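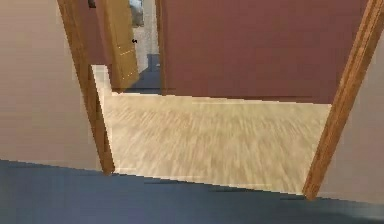
Imelda says a cold house is a matter of attitude. She told me so on the phone at seven this morning, from what I am fairly sure was her bed, and added that her mother raised the whole family on one stove and nobody lost a toe. I said I would adjust my attitude as soon as I could feel my hands.

Monday, then, and day four of no furnace. Martti Suominen came back with his flashlight and spent a long time lying on his side in the basement, breathing through his nose. The part is a Trarkis part. Trarkis parts come from Rukow, and Rukow is closed until the end of October for reasons the recording did not go into. He can put in a used one for 500 dollars, or a new furnace for a sum he wrote on the back of an envelope and turned face down, like a man selling a boat.

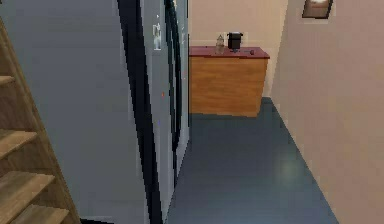

I asked whether the used one would last the winter. He said it might. I asked what he would do if it were his house, and he said he had a wood stove. So that was helpful.

Wore the brown coat through lunch. Typed two pages of the Beneš translation in gloves and got rid of one of them after reading it over. He has a long passage on a summer picnic that I can't get right, and I suspect the problem is resentment. There is a whole paragraph on lemonade.

Blair Semple offered to lend me a space heater, then remembered he had lent it to Teodoro, who remembers giving it back. They have both called me about this. Neither has called the other.
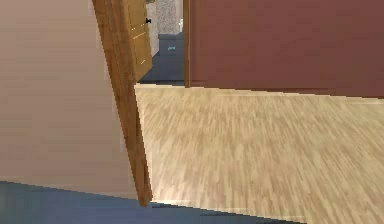 Upstairs, the door I keep meaning to shut.

Soup again for supper, eaten standing at the oven with its door down. Called Martti at eight and said yes to the used one. He's coming Thursday if his van starts.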